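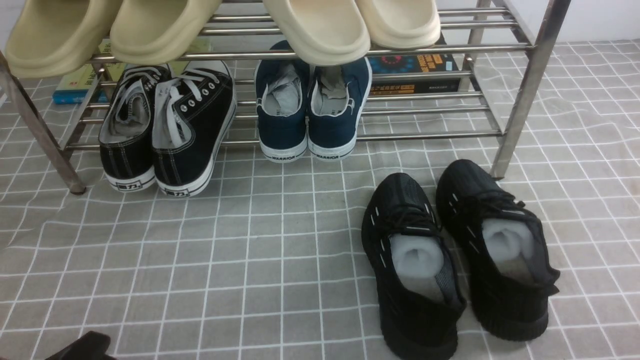
# About Jirstead

We tidy, sort and put away shoes. That's most of it. Jirstead runs the shoe rooms and changing areas for workplaces where people swap footwear at the door - clean rooms, kitchens, labs, two indoor climbing places, a big dance school. Somebody has to match the pairs, check them, air them out, get them back on the right rack before the next shift. For a long time that was people on their knees. Now it's people and machines, and the people are mostly standing up.

We're 16 staff. One building, one loading door, bad parking (use the side street).

## How we got here

Started as a cleaning firm called Abbasi, doing floors and lockers. A food plant asked if we could do the shoes too, as their own crew was spending the first part of every shift digging for the other half of a pair. We said yes without thinking very hard about it. By the second winter the shoes were bigger than the floors.

The work was fine but it was rough on backs and knees. Racks are low. The bottom rail is just off the floor and that's where everything ends up. Tahira Mughal, who was a shift lead then and runs the whole operation now, kept a notebook of who was going home sore. She took it to the owners in August and said either we hire twice as many people and swap them out every hour, or we find something else to do the bending. We did a bit of both.

The something else is Wedholm. That's our name for the sorting line and the arms that work the racks, after the street the first one was put together on.

## What the machines do

- Pick up shoes from the floor and the low shelf
- Match pairs
- Put them back facing the way the customer wants (heels out, usually, so you can read the label)
- Night runs, when the rooms are shut

A good night is 900 pairs across all the sites. The busiest week so far was 3,000 and we don't want another one like it, the chargers couldn't keep up.

Slides are easy. Canvas sneakers are mostly easy until the laces are hanging out. Knit uppers are a pain - they're soft, they fold when you grab them and they don't fold the same way twice. Anything with a sock left in it goes slow. Same with rolled up inserts, the line has to know whether to leave them in or set them to one side, and the answer is diffrent at every site.

## What people do

Everything else, which is a lot.

People teach the racks. Every customer has their own layout and their own fussy rules, and one of us goes out, sets up the room by hand, and shows the system what done looks like. Takes a day, sometimes two. Then someone checks the first week of runs every morning at 6:30 and fixes what's wrong.

People do repairs, gluing, lost pairs, smells. People talk to customers. People decide when a shoe is finished and has to go in the bin, and we don't let the line make that call. We tried it for a short while. A dancer lost a pair she'd spent months breaking in and she was right to be mad at us.

## What changed for the crew

Going to be straight on this, people ask at interviews.

Nobody was let go when Wedholm came in. Hours did change. The early shift used to be the big one and it's small now, and a couple of folks who liked being done by lunch weren't happy. One moved over to deliveries. One left. We should have talked to them sooner and we know it.

Pay went up for the people who trained on the line. It went up later for everyone else, after some noise, and the noise was fair. There's one pay scale now and it's pinned up in the break room.

Less kneeling. A lot less. More looking at screens, which some of the crew don't love, so nobody does more than half a shift on screens unless they ask for it. More driving as well. And it's quieter at night with fewer of us in, so the night lead checks in by phone with whoever's out on site, start and end of run.

The other thing is say-so. Anyone on the floor can stop the line. No form, no phone call first. If it's doing something dumb, hit stop, write two lines in the log, go get a coffee. In the early months it was getting stopped all the time. Still gets stopped. Good.

New jobs show up in house before they go anywhere else. Our current setup lead came off the locker crew and our parts person used to do the floors.

## Things we don't do

No tracking of who wears what. The line sees shoes. It doesn't have names and we've turned down customers who wanted it to.

No timing staff against the machine. Somebody suggested a leaderboard once, that was a short meeting.

No leather repair, sorry. Try a cobbler.

## Clestska

Our practice room, at the back past the stores. Clestska has metal racks, mats, a wall of donated shoes, and it's where new staff spend their first days and where we break things on purpose before they get broken at a customer's. Visitors welcome most afternoons if you call first. Schools too, we've had a few groups through and the kids are better at confusing the line than any of us.

We can always use shoes for it. Pairs please, any size, worn is better then new. Already got 100 left-foot singles from one well meaning gym so we're set for those.

## Working here

Jobs go up on the notice page. You don't need a tech background - most of us didn't have one. You do need to be OK with shoes other people have been wearing. Training is paid from the first hour, boots and gloves are on us.

Want us to look at your shoe room? Send a few photos of it on a bad day, tell us how many people come through and what time they start. Tahira reads those herself and will get back to you - mornings are best if you want her on the phone.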